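Open Day at Trirow, Drurnance
Posted in Visits, February

Our group got a place on the February open day at Trirow, the automation company on the edge of Drurnance. It ran from 10 in the morning until shortly after 3. I took notes for the members who couldn't get in, as the sign-up list closed early.

Parking is behind the building, not in front. The front lot belongs to the tile warehouse next door and they do tow. You check in at a folding table, get a sticker badge, and wait for your tour number to be called. Ours was tour 4. There were 49 people booked for the day, which kept the groups small enough to hear the guide.

The first stop was the machine shop. Trirow makes its own mounting plates and brackets but buys in most of the arms. The guide said they used to send the bracket work to a shop in Dillell and brought it back in-house when the lead times got too long. We watched a mill cut a plate and then looked at a wall of rejected parts, which I would have liked more time with.

Next was the test hall. One cell was running a long-term wear test on a joint, the same motion over and over, with a counter on a screen. It's loud in there. They hand out foam earplugs at the door and you should take them.

We had lunch at noon in the upstairs break room. Sandwiches and coffee were free, and there was a short slide talk about a project called Nistor, Trirow's work on two-arm handling of everyday goods. The talk covered why packaged food is hard to pick up: bags change shape, soft bread gets crushed, and slick bottles roll. The target is 400 picks in a row without a person stepping in. They have not reached it, and the speaker was open about that. Someone asked what the best run so far was and was told they don't give out that number.

After lunch we went down to the Nistor room. You stand behind a rope and an engineer explains the setup before starting. The table is laid out something like a snack counter, with drinks on stepped racks, a tray of small packets and bags, and baskets. The arms move slower than I expected. There is an emergency stop on the table, and the engineer pointed it out before anything moved.

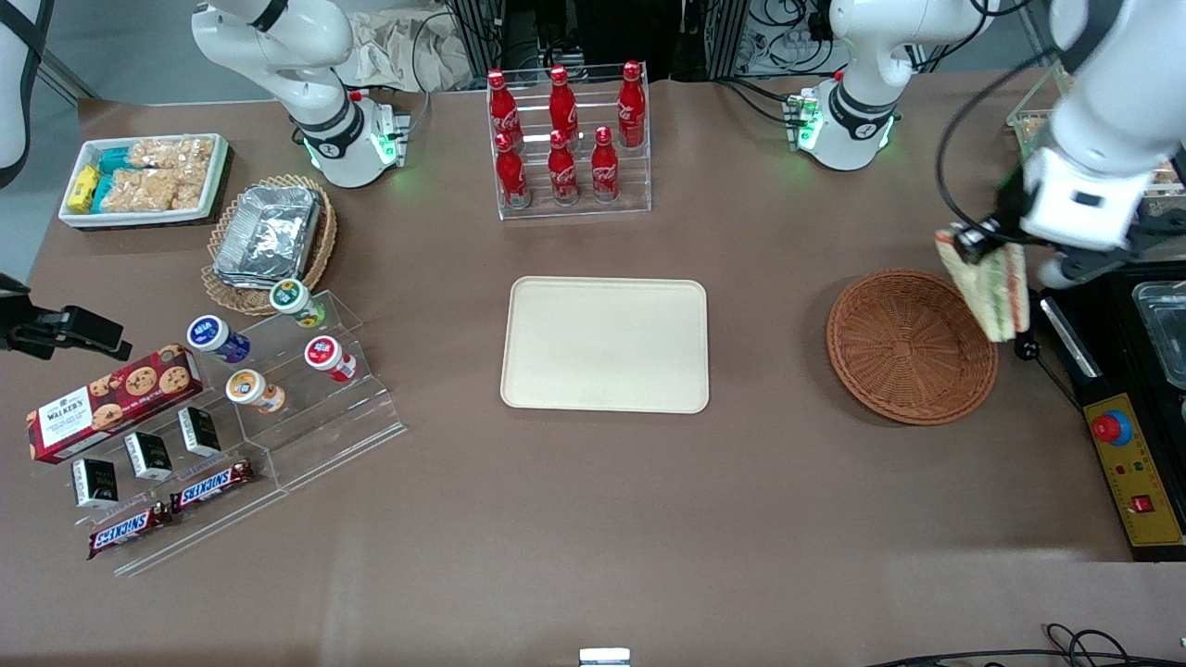 The Nistor table, with the left arm holding a sandwich over the wicker basket.

Questions went on for a while. Most were about grip force and how the system decides which arm to use. The answer on force was that it is set by item type for now, and they want to move to sensing it directly. On price, they said Nistor is a research setup and isn't for sale.

The last part was a hiring talk for students, which I skipped. There are 2 restrooms on the ground floor and the line was long at the break, so go before the lunch session. The next open day will be listed on the Trirow site when the date is set. Closed-toe shoes are required and they turned one person in our group away for sandals.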